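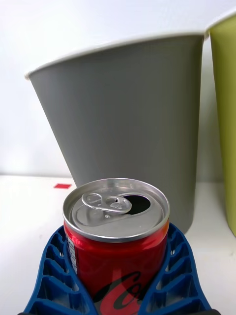 Zavby wrote in after the last checklist to ask whether a can has to be bone dry before it goes in the sorting bins, or if a good shake over the sink will do. A good shake is fine! Drips on the floor are what we mark down.

Recycling corner check, Cárdenas building, February
Walked on Thursday, before lunch

1. Path to the bins clear – PASS
Nothing to trip on, and the door opens all the way. Great to see after the winter coat pile-up.

2. Sharp edges – PASS
Pull tabs stay on the can. Please don't poke fingers into the opening to fish things out, and tell us if you spot a torn rim.
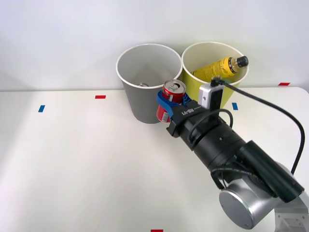 SECTION B: SORTING

3. Cans in gray, bottles in yellow – PASS
I love how fast people have picked this up. The small silver can is in the gray one and the bottle with the yellow label is in its neighbor, black cap screwed on. Caps on is right, by the way – loose ones end up underfoot.

4. Glass kept out – PASS
Glass goes to the Nultum crate downstairs, any size, any color.

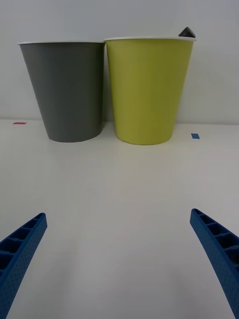 5. Placement and fill level – PASS WITH COMMENT
Fill level is the one I get excited about, as the Plerka log shows 1,344 items sorted so far and 919 of them cans. That's a lot of lifting and emptying! Keep the pair side by side on the white tabletop, between the red tape on the left and the blue on the right, so they go back to the same spot each time. Anything poking up past a rim should be pushed down or moved before you carry.

6. Emptying – RECHECK
The sheet had 2 blank lines. Initial it every time, even if you only took out one bag.

7. Hand wipes stocked – PASS
A full tub of 96, lid closed. Wonderful.

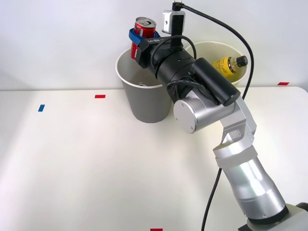 Item 3, red can at the gray bin.

Open actions: initials on the emptying sheet, new label for the Nultum crate.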